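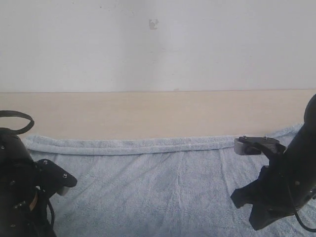 A pale tabletop against a white wall.

Trellville Household Price Survey: Frequently Asked Questions

Last updated in October

General

What is the Trellville Household Price Survey?
The survey measures how much households in Trellville pay for everyday goods and services, and how those prices change from month to month. It covers groceries, household supplies, home energy, fuel, transit fares, phone and internet service, and out-of-pocket medical costs. Rent and home prices are not covered. The survey is run by Brorneo, and the results are published as the Trellville price index.

How is this different from the Consumer Price Index?
The CPI is a national measure compiled by the federal government. Our index covers one city and its nearby suburbs, uses a smaller basket, and draws on purchases reported by households. The two measures will not match in any given month and should not be used in place of each other. If a contract or benefit refers to the CPI, use the CPI.

How many households take part?
The panel has 2,000 households. Each household stays on the panel for 16 months and is then replaced by another from the same part of the survey area.

Does the survey cover Strobel?
Yes, for groceries and fuel only. Many Trellville residents shop in Strobel, so purchases made there by panel households are counted. Households whose main address is in Strobel are not eligible to join.

Joining the panel

Can I volunteer?
No. Households are selected at random from a list of addresses. A panel made up of people who asked to join would tend to include more people who already watch prices closely, and the results would be skewed.

I received an invitation letter. Do I have to respond?
No. Taking part is voluntary. If you do not want to join, return the reply card with the "decline" box marked and you will receive no further mail about this round. If we hear nothing, one reminder is sent.

Who counts as a member of my household?
Anyone who usually sleeps at your address and shares food or household costs with you. A roommate who buys groceries separately is a separate household. Students who live away for most of the year are not included.

What happens if I move?
If you move within the survey area, update your address in Serine and continue as before. If you move out of the area, your participation ends on the date of the move. Purchases reported up to that date are still used.

Reporting purchases

How do I report what I buy?
Purchases are reported through Serine, our reporting tool. It works in any current web browser and on most phones. You can enter items by hand or upload a photo of the receipt. A paper diary is available for households that prefer it - request one using the form on the reply card.

How soon do I need to report a purchase?
Within 7 days. Entries made after that are stored but left out of the monthly index, as the item may have changed price in the meantime and late entries contain more errors. Late entries are used in the annual revision.

What details are required?
The store, the date of purchase, the item, the package size, and the price paid. Package size matters more than most people expect. If a 16-ounce box becomes a 14-ounce box at the same shelf price, the price per ounce has gone up, and the index needs to show it. When the size is missing, we cannot use the entry.

Should I enter the price before or after a discount?
Enter the price you paid, and mark the discount box. Store coupons, loyalty prices, and markdowns are all treated as discounts. Points or credit earned toward a later purchase are not.

Do I include sales tax?
Enter the price without tax. Serine applies the tax for the location of the store. If your receipt shows only a total with tax included, mark "tax included" and enter the total.

Do I report online orders?
Yes, if the goods were delivered to your home address. Enter delivery fees on a separate line. Tips are not reported.

What about meals out?
Restaurant meals and takeout are not part of the basket. Prepared food bought at a grocery store is included and goes under "groceries - prepared."

How do I report monthly bills?
Enter the full amount of the bill along with the billing period shown on it. For electricity and gas, also enter the number of units used. Households on a level payment plan should enter the actual charge for the period, not the plan payment. The actual charge is normally printed in the usage section of the bill.

I made a mistake. Can I change an entry?
Entries can be edited until the reporting month closes, at 6 p.m. on the last day of the month. After that, use the "correction request" link next to the entry. Corrections to closed months are held for the annual revision.

The index

How is the monthly figure calculated?
For each item, we compute the average price per unit in the current month and compare it with the average for the month before. Item changes are combined into categories, and the categories are combined using spending weights. An item must have at least 6 usable price reports in both months to be included. If it does not, its category is calculated from the remaining items.

Where do the weights come from?
From the spending reported by the panel in the previous calendar year. A category that takes a larger share of household spending has a larger effect on the index. Weights are updated once a year.

Why did the index go up when the things I buy got cheaper?
The index describes the average across the panel. A household that drives very little will feel a rise in fuel prices less than the index suggests, and a household with a long commute will feel it more.

Is the index seasonally adjusted?
No. Produce, heating, and fuel prices follow a yearly pattern, so a change from one month to the next may be seasonal. Comparing a month with the same month of the previous year removes most of this effect.

Are published figures revised?
Monthly figures are final for the year in which they are published. One annual revision takes in late entries and corrections. Revised figures are marked with an "r" in the data tables, and the original figures stay available in the archive.

Can I use the index to set a rent increase or a pay raise?
We do not recommend it. The basket leaves out housing, and the sample is too small to support contract use. Brorneo does not provide letters or certified figures for this purpose.

Privacy

Who can see my entries?
Staff who check and process entries can see them. Names and addresses are stored apart from purchase records and are linked only by a household number. Individual records are not sold or shared with retailers.

How long are receipt photos kept?
Until the entry has been checked and the annual revision for that year has been completed. Cover or crop any card details before uploading.

How do I leave the panel?
Select "End participation" under account settings in Serine, or write to the address on your invitation letter. You may ask for your past entries to be removed from future revisions. Figures already published are not recalculated.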